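3.2 Small discards on bedding

The household survey divided loose items into three groups: items with a fixed home (books, chargers, clothing on hangers), items in transit (mail, laundry, dishes carried out of the kitchen), and discards, meaning items whose only remaining destination is a trash can. Discards were the smallest group by volume and the largest by number of separate pickups. Of the 900 pickups coded in the bedroom portion of the survey, 423 were discards, and 140 of those were taken from a bed. The present section deals only with this last subset.

Used facial tissue was the most common discard on beds at both sites. Wrappers, cotton pads and receipts made up most of the remainder. At the Sornville site, where bedrooms were also used for eating and study, the mix was broader than at Irnport, where the trash can usually stood within reach of the pillow. Moving the can did not form part of the protocol, and its position was recorded as found.

Tissue on bedding presents three difficulties that tissue on a floor or desk does not. First, the supporting surface is soft. A hand closing on the tissue tends to take up a fold of the blanket with it, and the pickup has to be repeated. Second, the tissue has no fixed shape. A wadded ball keeps its form when lifted from the top, but a loosely crumpled sheet opens and may leave a corner caught under the covers. Third, bedding is often patterned. White tissue on a plain dark blanket was found at once by nearly all coders. On a blanket with white elements in the print, coders working from stills missed items at a higher rate, and the misses were concentrated where a tissue lay next to a white or pale motif of similar size.

The third difficulty was treated separately in coding. Each bed covering was assigned to one of four classes: plain, fine print, large print, and mixed, the last being used where two or more coverings with different prints overlapped. Mixed coverings were common in October, when households at both sites had added a heavier layer without removing the lighter one. A covering was classed by the area surrounding the discard and not by the bed as a whole, so that a single bed could contribute to more than one class.

Printed tissue was coded apart from plain white tissue. Figure 4 shows both kinds on one bed. The plain tissue is wadded and has a small tan stain near its center; the other is white with red and pink printed markings. The blanket under them is periwinkle blue with a large geometric print of triangles, several containing white, and a teal comforter with a white and coral wavy trellis pattern lies beyond it. The covering was coded as mixed.
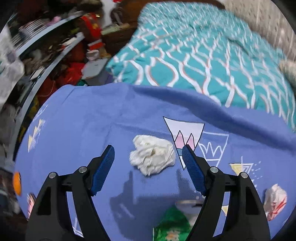
Figure 4. Two crumpled tissues on a patterned blanket.

Coders were instructed to mark every discard before assigning any attributes, and to make a second pass over each still after a break. The second pass added few plain tissues on plain coverings. It added considerably more on large print and mixed coverings, and most of the additions were items lying flat or partly tucked under something else. Disagreements between coders were settled by a third reading. Where the third reader could not decide whether a pale patch was tissue or part of the print, the item was left out of the totals.

Staining was noted as present or absent only. No attempt was made to identify the source of a stain, and stained tissue was not given a separate destination: both sites disposed of all used tissue with general waste. Participants who used the Maillard bedside bin followed the same rule as those with an open can.

A practical consequence concerns the order of work. In the Ureo tidying sequence, on which the survey tasks were based, the bed is made before the room is cleared. This order buries small discards. Participants who drew the comforter up first later recovered tissues from between the layers, and in several cases from the laundry. For the remaining sessions the sequence was reversed for beds, with discards cleared from the top layer, each layer then turned back and checked, and the bed made last. Results for the two orders are reported separately in Section 4.1.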